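Bowl nesting demos: policy hovers and never commits to the grasp

Posted in: Teaching by Demonstration
Asked by kilau_bench, 5/19/21

I am recording table-clearing demos with a hand-held gripper (two jaws, wrist camera) and training on the Kilau arm. The task is to pick up a bowl and set it on the plate. I have 200 demos from one table. Training loss looks fine. On the arm, the gripper moves to the bowls, stops a few cm above the rims, and drifts from one to the next until it times out. Replaying a recorded path open loop works, so I don't suspect calibration. Is this a data problem or a control problem?

plarnirix_user

Data, most likely. If your demos pick a different bowl first each time from the same layout, the policy averages between them. Pick a rule (nearest bowl first, for example) and keep to it. Also check whether you pause above the rim before closing. Pauses teach the arm to pause. Trim any stretch where the jaws and the wrist are both still for more than 10 frames.

van_hecke_fan

Get more demos. 200 is not much.

podemmont_lab

Agree with the first reply. More of the same demos will not fix this.

Two things to add. First, the width signal. Log the jaw opening at the same rate as the pose and check the time offset between the two streams. We ran 11 frames late on ours through all of July and got exactly this hover. Second, start with the jaws open and in view of both the plate and the bowls, then vary the start pose between takes. We re-recorded 60 demos this way and dropped the old set.

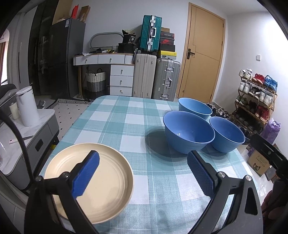 Start pose, jaws open: plate behind the left jaw, three bowls on the right.

With bowls this close together there is little room for a jaw between them. Grasp on the outside of the group, and keep the approach angle the same for each bowl. Spread them out in later takes once the basic grasp works.

If the arm still stalls after that, shorten the action chunk before you touch the network.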